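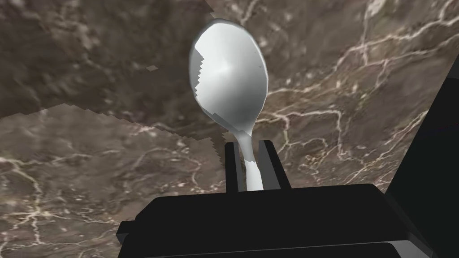

이슬 님의 질문에 대하여 저는 "아직 아니지만, 어떤 부분은 벌써 된다"고 대답하고 싶습니다. 집안일이라고 하면 모두 설거지와 빨래를 한 덩어리로 말하는데, 실제로 시켜 보면 아주 작은 동작들로 나누어집니다. 그래서 저는 식기 정리 전체를 하지 않고, 숟가락을 집어서 드는 일만 시뮬레이션에서 오래 보았습니다. 머리 부분이 위로 가고 두 손가락이 자루의 아래쪽을 잡고 있는 이 자세가 저희가 원하는 자세입니다. 사람은 생각하지 않고 이렇게 잡지만, 기계에게는 잡는 위치와 방향을 둘 다 정해 주어야 합니다. 아래쪽을 잡으면 머리가 자유로우니까 수저통에 넣을 때에는 다시 방향을 바꾸어야 하고, 말리는 꽂이에 세울 때에는 그대로 쓸 수 있습니다. 어느 쪽이 맞는지는 그 집의 부엌이 결정합니다.

답장이 늦어서 죄송합니다. 지난번에 보내 주신 글을 아래에 인용하고, 차례대로 쓰겠습니다. 제 한국어가 이상한 곳이 있으면 고쳐서 읽어 주시기 바랍니다.

금이슬 (I-seul Geum) 님이 쓰신 글:
> 안녕하세요. Skoltwood 공동주방에서 일하는 금이슬입니다.
> 저희는 점심때마다 식기가 많이 나오는데, 세척은 기계가 하지만
> 꺼내서 분류하는 일은 전부 사람이 합니다. 숟가락, 젓가락, 포크를
> 나누는 게 은근히 오래 걸려요.
> 요즘 로봇 팔 영상이 워낙 많이 올라오니까 위에서도 자꾸 물어봅니다.
> 이제 저런 거 사면 되는 거 아니냐고요.
> 1) 지금 살 수 있는 기계로 수저 분류가 되나요?
> 2) 시뮬레이션에서 된다고 하면 주방에서도 된다고 믿어도 되나요?
> 3) 안 된다면 뭐가 제일 문제인가요?
> 경험 있으신 분들 의견 부탁드립니다.

> 1) 지금 살 수 있는 기계로 수저 분류가 되나요?

같은 모양의 숟가락만 있고, 겹치지 않게 놓여 있으면 됩니다. 그런데 겹치지 않게 놓는 사람이 옆에 있어야 한다면, 그 사람이 직접 분류하는 편이 더 빠릅니다. 제가 있는 Vernero에서도 작은 부품을 상자에 나누는 자리에 팔을 설치한 적이 있습니다. 부품은 7종류뿐이었고 조명도 고정이었습니다. 그 자리는 지금도 잘 돌아갑니다. 하지만 공급 장치를 만드는 비용이 팔의 가격보다 많이 들었습니다. 견적을 받으실 때에 이 부분을 꼭 따로 물어보십시오. 보통은 견적서의 뒤쪽에 있습니다.

> 2) 시뮬레이션에서 된다고 하면 주방에서도 된다고 믿어도 되나요?

저는 반만 믿습니다. 저희는 Sedumora라는 이름의 내부 과제에서 숟가락 집기를 400번 돌려 보았고, 그중에서 44번을 실패로 적었습니다. 숫자만 보면 나쁘지 않습니다. 그러나 무엇을 실패로 적는지가 문제입니다. 처음에는 떨어뜨린 것만 실패로 적었는데, 나중에 보니 잡은 상태에서 돌아간 것, 손가락이 바닥에 먼저 닿은 것도 주방에서는 실패입니다. 위의 44번은 이것을 다 포함한 숫자입니다. 떨어뜨린 것만 적으면 훨씬 예쁜 숫자가 됩니다. 영상에 나오는 성공률을 보실 때에 이 점을 생각하시면 좋겠습니다.

배경도 물어볼 가치가 있습니다. 저희 화면의 바닥은 갈색 대리석 무늬이고 흰 줄이 많이 있습니다. 흰 숟가락과 흰 줄이 같이 있으면 카메라로 윤곽을 찾는 프로그램에게는 쉬운 조건이 아닙니다. 이런 무늬를 여러 가지로 바꾸면서 연습시키는 방법이 있고 저도 그것을 좋아합니다. 그래도 스테인리스 작업대에 비친 형광등은 아직 저희 무늬 목록에 없습니다. 이슬 님의 주방은 아마 그쪽에 더 가까울 것입니다.

물에 대해서도 한 가지 적겠습니다. 세척기에서 바로 나온 수저는 젖어 있고 뜨겁습니다. 저희 시뮬레이션에서는 마찰을 숫자 하나로 정합니다. 젖은 금속 두 개가 서로 붙어서 같이 올라오는 경우는 계산에 없습니다. 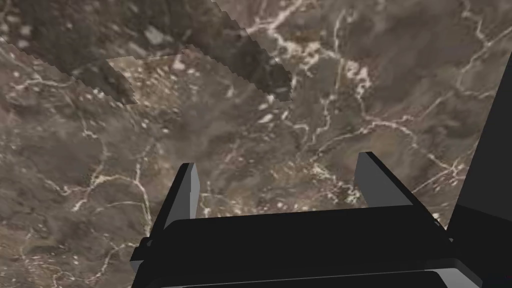

> 3) 안 된다면 뭐가 제일 문제인가요?

저의 의견으로는 잡는 힘이나 속도보다 "다시 하기"가 제일 큰 문제입니다. 사람은 숟가락을 놓치면 놓친 것을 손으로 먼저 알고, 눈은 다음 숟가락을 벌써 보고 있습니다. 평행 손가락이 두 개인 그리퍼는 닫은 다음에 손가락 사이의 간격을 읽어서 물건이 있는지 판단하는 경우가 많습니다. 숟가락 자루는 얇습니다. 그래서 간격이 거의 영에 가까워도 잡은 것인지 못 잡은 것인지 애매합니다. 저희 기록에서도 빈 손으로 수저통까지 가서 공손하게 손가락을 열고 돌아오는 일이 있었습니다. 기계는 성공이라고 보고했습니다.

이것을 고치려고 2월에 손가락 끝에 촉각 센서를 추가하는 방법과, 들어 올린 뒤에 카메라로 한 번 더 보는 방법을 비교했습니다. 저희는 두 번째를 골랐습니다. 값이 싸고, 청소하기가 쉽기 때문입니다. 대신에 한 번 집을 때마다 기다리는 시간이 생깁니다. 점심시간 뒤의 주방에서 이 기다림을 참을 수 있는지는 제가 판단할 수 없습니다.

Vrabec에서 나온 분류기에 대하여 물어보신 분도 계셨는데, 저는 직접 써 본 적이 없어서 대답을 드리지 않겠습니다. 쓰고 계신 분이 있으면 목록에 글을 남겨 주십시오. 특히 포크가 서로 걸렸을 때 어떻게 하는지 궁금합니다.

위에 계신 분들께 드릴 대답이 필요하시면 저라면 이렇게 쓰겠습니다. 올해는 팔을 사지 말고, 수저를 종류별로 따로 담아서 세척기에 넣는 바구니를 먼저 사 보십시오. 분류를 세척 전에 손님이 하게 만드는 방법입니다. 로봇을 만드는 사람이 이렇게 쓰는 것이 조금 부끄럽지만, 제가 본 작업장 2곳에서는 이 방법으로 문제가 거의 없어졌습니다. 그다음에도 남는 일이 있으면, 그 일은 모양이 정해져 있어서 기계에게 주기 쉽습니다.

실패 기록의 양식이 필요하신 분은 개인 메일로 말씀해 주십시오. 한국어 번역은 아직 절반만 했습니다.

감사합니다.
M. 드림
Vernero 자동화 담당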